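08/06/2021 阴，闷

上午先把昨晚的日志翻完。故障还是老样子：双臂台跑茄子那一组，右臂夹爪合到一半停住，控制器报过流，手指不再响应开合指令，手臂却照常往下走轨迹。昨天这样连出了2次，第二次手指直接顶到桌面，急停是我拍的。手边没有伤到什么，可是软件本该自己停下来，等到人去拍按钮就已经晚了。

九点多开机，先不跑任务，只手动点动。速度限到百分之7，两条手臂分开上电，一条动的时候另一条锁住。这条规矩是昨天晚上临时加的，写在白板上了。玩具茄子还用原来那个紫色的，换别的怕数据对不上。

点动到抓取前的位置，手指张开，停住，读电流。静止电流正常。合，开，再合，前面一串都没毛病。我把这一段发到了 Lunum 项目的群里，顺便说了我的猜测：是夹爪里面的传动卡滞，跟程序没关系。

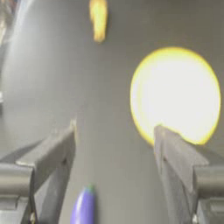

Brandov 那边很快回了：先别急着拆，过流不一定是机械的事。他们那台去年也报过同样的代码，查到最后是腕部那根线在某个姿态下被扯紧，供电一掉，驱动器就按过流处理。建议把腕关节转到出事时的角度再试，直着试一百遍也试不出来。

这话有道理。我一上午都在一个姿态下测，等于白测了一半。于是从日志里把出事那一刻的关节角抄下来，照着摆。腕部转过去45度以后，开合到第三轮，电流曲线上就出现了毛刺，幅度不大，但每次都在同一个位置。转回来，毛刺没了。再转过去，又有了。

中午吃的是楼下的面，回来接着弄。

下午把另一条手臂也放进来，按任务里的相对位置摆好，想看看两边同时供电时电压会不会掉得更厉害。两条臂靠得近，我把急停放在左手边，右手操作，每走一步都等它完全停稳再走下一步。

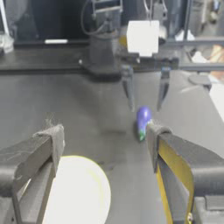 结果是会掉。两边一起保持力矩的时候，电压比单臂时低一截，毛刺也跟着变大。到下午四点，故障终于完整地重现了：夹爪报错，手指停住，手臂继续走。这回速度低，我有足够的时间按停，离桌面还有一段距离。

所以这是两个问题叠在一起。一个是线，腕部走线余量不够，接头大概也松了，明天断电后打开看。另一个更要紧：夹爪报错以后，上层只记了一条警告，没有把手臂停下来。我去翻了代码，夹爪和手臂走的是两个进程，夹爪的错误状态根本没有接到安全链里。这段是当初从 Grarholm 的演示程序改过来的，单臂的时候靠人盯着，没出过事，后来上双臂也没人回头看过。包括我。

傍晚先做了一个临时的补丁：夹爪状态只要不是正常，两条手臂同时减速停止，必须人工复位。又写了个小脚本，假装夹爪报错，连着触发100次，每次都停住了。但这只是软件停，不能代替硬件回路，报告里要写清楚，免得别人看了以为已经修好。

收工前让夹爪空合了一次，保持着，记最后一组电流。

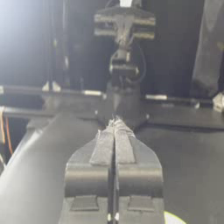

夹爪闭合，指尖并拢。

明天要做的：断电，拆腕部护罩，看线和接头；量一下线长，可能得换长一点的；给 Moynihan 写邮件，问夹爪驱动器有没有独立的故障输出，有的话直接接进急停回路。在这之前双臂台不跑自动任务，只许点动，牌子我已经挂上了。

原定7月的长时间测试估计要往后推，晚上把延期的理由写了一半，剩下的明早再补。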